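Household Ceramics, Handout 4
Glaze fit, and why some cups crack after they leave the kiln 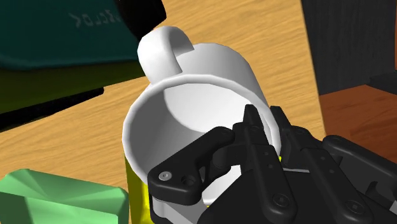

In the last handout we looked at how clay becomes smaller when it dries and again when it is fired. Today we continue with the glaze. Please read this before the workshop and bring your notes on firing.

A glaze is a thin layer of glass that is melted on the clay body. When the kiln cools, the glass and the clay both shrink, but they do not shrink by the same amount. The relation between these two amounts is called the glaze fit.

If the glaze shrinks more than the body, it is pulled tight, like a shirt which is too small. After some time it opens in fine lines. This is called crazing. The lines can appear when the kiln is opened, or many weeks later. Mhairi Haldane keeps a bowl from the Drosley kiln which was two years on her shelf before the first line came.

If the glaze shrinks less than the body, it is pressed together. A little pressure is good and makes the piece stronger. Too much pressure makes the glaze jump off at the edges, mostly on rims and handles. This is called shivering. The small pieces are sharp, so a cup with this fault must not be used for drinking.

How to test the fit

Make 6 small cups from the same clay and glaze them inside only. Fire them together. Put them in the freezer overnight, then pour boiling water into them over the sink. Wear gloves and glasses for the eyes. Dry the cups, rub a little ink on the glaze and wipe it away. Crazing will hold the ink. Repeat with the cups which have no lines.

How to correct the fit

For crazing, add silica to the glaze in small steps, and fire a test tile after each step. For shivering, do the opposite and take silica out, or use more feldspar. Change one material at a time. Students often change two and then they cannot say which one helped.

Write down every test with the name of the clay. The Markitgate stoneware and the Tisden white clay look much the same in the bag, but they need different glazes.

For the next meeting: read the 14 pages on feldspar in the course reader, and bring one crazed piece from home if you have it. Lorna Gunn has the key to the glaze room.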